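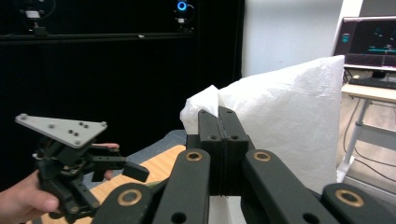

White plastic bag, held at the edge

Nollar Rural Electric
Pole Inspection and Replacement Project
Progress report to the Turnbridge Fund
13/07/2020

Where we are

The inspection crew has finished the Himow side of the system. The grant agreement promised you a look at every wood pole on the feeders out of the Himow substation, and you now have one: 1,779 poles sounded, bored where the hammer gave a dull answer, treated where treatment made sense, and tagged. Of those, 147 failed. The original application predicted a lower number, with a confidence that we have since asked the person who wrote it (this office) to tone down.

A failed pole is one that no longer has enough sound wood at the groundline to carry what is hung on it. Most of ours have not noticed. They stand up straight, hold their wire and look a good deal healthier than some of the poles that passed. Members have pointed this out to us at length, usually from their front porches while the crew was spraying a red mark on the pole in question.

The worst stretch is the creek bottom east of the substation, where the ground stays soft well into summer and the poles date from the second wave of construction. The ridge line, which everyone here had been worried about for years, came through very well. We had already ordered some of the ridge material. It will keep.

Replacement work

Our own line crew is handling the change-outs between regular jobs, as agreed. The poles rated as priority are being done first, and the ones holding up a transformer or a road crossing are at the front of that group. All the priority poles on the first feeder are in the ground and energized. The second feeder is under way. The third and the fourth are waiting on poles, on crossarms and on a farmer who would like us to come back after the hay is in.

We said in the last report that the old poles would be cut loose and hauled off the same day as the new ones were set. That was true of the poles that carry only our line. Where the phone company is attached, we top the old pole above their cable and leave the stub standing next to the new one until they move over. We have written to them. They have written back to say they have our letter. There are now a number of places along the county road where two poles are doing one pole's job, and we get calls about those too.

The yard

You asked how the new pole racks are working out. The Kuhlmann racks arrived in 3 sections, on two different trucks, with the bolts for the third section on neither. They have since turned up. The racks are level and fully loaded, with poles sorted by class and length, and a digger truck can pull alongside and pick what it needs without first moving everything it doesn't. The old method was one large pile, in which the pole you wanted was at the bottom by natural law.

We did have to pour more concrete than budgeted, as the northwest corner of the yard proved to be fill. What sort of fill became clear once we dug, and it included a good part of an older truck. The extra concrete is shown on the attached cost sheet under site work.

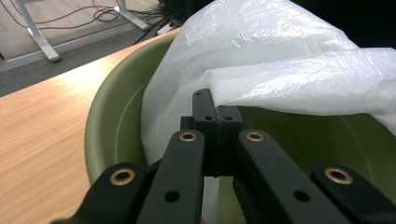

Olive-green basin on a light wooden table

Records

This is the part of the project we described as simple. The inspection results go into a handheld unit in the field, and from there into the mapping system, where each pole has a number. That works. The difficulty is that each pole already had a number, and in the older sections it had two, one from the original survey and one from a renumbering that stopped partway down the Himow line for reasons the minutes don't record. The crew has been reading whatever is nailed to the wood. The office has been matching it up afterward, with a highlighter and a bad attitude.

The matching is done for the first two feeders. We expect to have the rest cleaned up before the September report, at which point the paper maps can be retired to a drawer. The line crew has asked that it be a drawer they can reach.

Spending

Inspection came in under the line item, mostly because the dry spring let the crew get its truck into places where it would otherwise have been walking. Racks came in on the quoted price. Site work is over, as explained. Poles are over as well, simply from needing more of them than we said we would. Taken together we are still inside the grant for the work done so far, but the grant as written will not reach the last pole on the fourth feeder. We would sooner say that now than in the closing report.

We would like to move the unspent inspection money over to materials. The agreement allows this with your written consent, and a draft of the wording is attached to save everyone a week. The remaining gap would come out of our regular maintenance budget over the next year. The board has approved that in principle, which at our board means it was late and there were no objections.

Next

Before the September report we plan to finish priority change-outs on the second feeder, start on the third, and get the phone company off at least the stubs at the school crossing. The hay should be in by then. If you are planning a site visit, please wear boots you don't care for, and let the office know ahead of time so that the gate at the yard is unlocked. The bell on it has not worked since the concrete was poured.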